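Lasst den Greifer ruhig hässlich sein

Seit April baue ich an meinem Greifer, und langsam nervt mich die Jagd nach der perfekten Maschine.

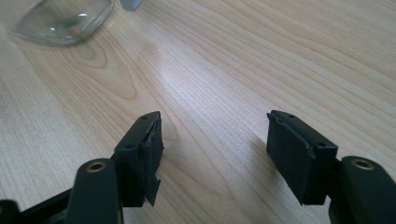 In unserer Werkstatt in Imville schwärmen gerade alle von fertigen Greifern. 3550 Euro für so ein Ding – bitte, wer das hat! Meine Teile haben 283 Euro gekostet, und wenn ein Polster ausfranst, schneide ich eben ein neues zu. Anqi Dong findet das rückständig und will, dass ich endlich ordentlich kaufe. Aber was lerne ich denn dabei? Beim Kleben und Fluchen habe ich mehr über Reibung begriffen als in jedem Kurs. Nächste Woche probiere ich Moosgummi.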